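# About Desetti

Desetti helps small offices and schools in Marnden set up recycling that people will keep using. Haiyan Zeng and Weidong Shen started the company with one van and 18 green bins. We now look after 641 collection points from our unit on Kong Street.

Most of our work is with drink bottles. They arrive mixed in with whatever else was on the desk that day — tools, phones, pens — and the first job is always to pick the bottles out and set the rest aside. We keep the steps short and teach them the same way everywhere: bottles go in the green bin, tools go back to their drawer, and electronics never go in with plastic.

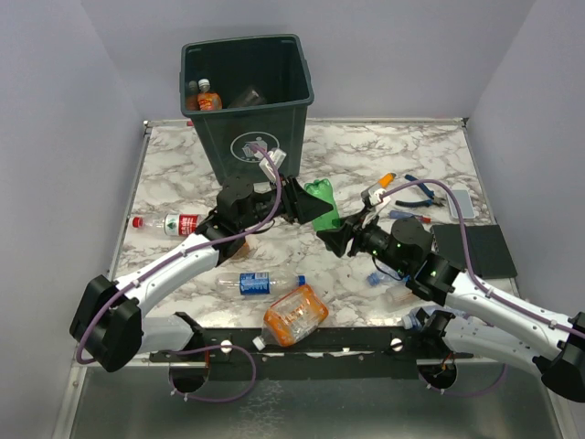
*Clearing a table of mixed items: plastic bottles and the green recycling bin, with pliers and a screwdriver to one side.*

A standard visit takes 47 minutes. We look at where trash piles up, agree on a place for each bin, and leave a one-page guide. Haiyan handles new customers and school visits. Weidong runs the pickup routes and the Ollurow sorting room, where loads are checked again before baling.

We also advise on where bins should stand. A back corner works well on a shared table, as it leaves the front free for sorting. Wipe the tabletop once the bottles are gone — drips and stains build up faster than you would expect.

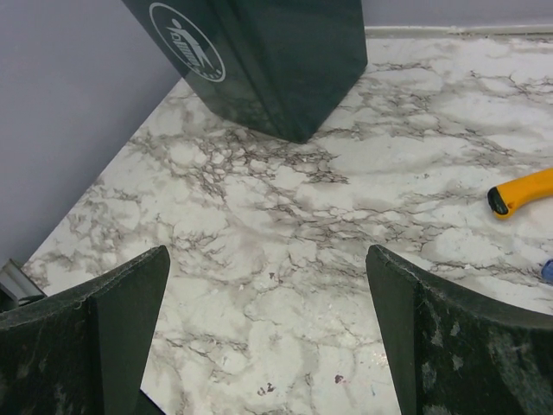 *Marble-patterned tabletop with a few small reddish spots.*

New sites are added every May. To ask for a visit, call the office at extension 3903 or stop by the Marnden unit.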